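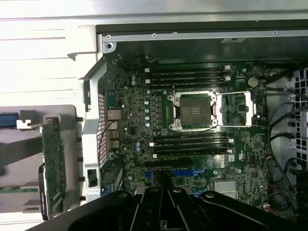
Vol. 9, p. 377

CPU socket

A CPU socket is the part of a computer's main board which holds the processor and joins it to the rest of the machine. It makes it possible to change the processor without soldering. The word is used for desktop computers, workstations and servers; in most thin laptops the processor is soldered directly on the board and there is no socket.

History

Early home computers used long, narrow chips with two rows of legs, which were pushed into simple plastic holders. When processors received more connections, two rows were not enough, and the legs were placed in a square grid under the chip. The first sockets of this kind needed much force, and many chips were damaged when people removed them with a screwdriver. The zero insertion force socket, with a small lever at the side, solved most of this trouble and became usual during the 1990s.

Types

In a pin grid array the pins are on the processor and the socket has holes. In a land grid array the processor has flat contacts, and the thin springy pins belong to the socket. A metal plate is closed over the processor and pressed down by a lever. The third type, the ball grid array, is not a socket in the strict sense, as the chip is fixed with small balls of solder.

The number in the name of a socket often tells how many contacts it has. For a long time 476 or fewer were enough for a home computer, but modern server sockets have several thousand.

Care and repair

The pins of a land grid array bend easily. Makers supply a plastic cover, which should stay in place until the processor is fitted. A bent pin can sometimes be put straight with a fine needle and a magnifying glass — the work asks for patience, and a pin that has been bent twice may break. Replacing the whole socket needs special heating equipment, so many workshops prefer to replace the board.

Collecting

Old processors and boards are collected in several countries. The Greenwood collection, catalogued by Ffion Gough and Beverley Mellor, keeps 21 boards with their original socket covers.

See also: Heat sink; Main board; Solder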